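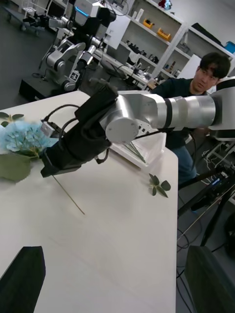 2019-03-22

Stem sorting and storage, artificial flowers. Continues the November pages.

Current stock is the Stomitz order plus what was left from Prins. Mixed hydrangea, pale blue and white, and a bag of loose greenery. The Prins stems are thicker and hold a bend. The Stomitz ones spring back to within a few degrees of straight after an hour, so anything that needs a curve should come from Prins.

Working surface: white table. Pale blue against white reads well enough in daylight but the white heads do not. Try a gray sheet under them next time.

Leaves. The big leaf under the hydrangea head is a push fit on a molded peg and works loose if the stem is gripped high. Gripping lower down puts the load on the stem and leaves the peg alone. Loose sprigs go flat on the table, not in the container, where they hook onto everything else and come out in a clump.

Container. Clear plastic, kept for stems only. Laid at a diagonal they take up less height and can be lifted out one at a time. Upright was tried in November in the taller Skonton vase and it tips with more than 4 stems in it, all heads on one side. Filling the base with gravel fixes the tipping but scratches the vase.

Trimming. Cut length set at 50 cm for the Prins stems. There is a wire core, so use the side cutters, and file the end or it scores the table. Scissors are useless on it. Stomitz stems stay uncut until Lies Coppens confirms the height of the Ristero display. She has the drawing, sheet 2071, and the dimension on my copy is illegible.

Florets. Lost 3 from one head today, all from the outer ring. Refitted dry. Hot glue holds but leaves a shiny spot on the petal — white glue is slower and dries clear. Allow about 50 minutes before handling.

Dust: soft brush, center outward. Do not rinse. The blue bled slightly on the test head when it was wetted, and the cloth is still stained.

Open:
— height for Ristero (Lies)
— gray sheet
— more white glue
— second container, same size, with a lid if they make one
— label the Prins stems before they get mixed in again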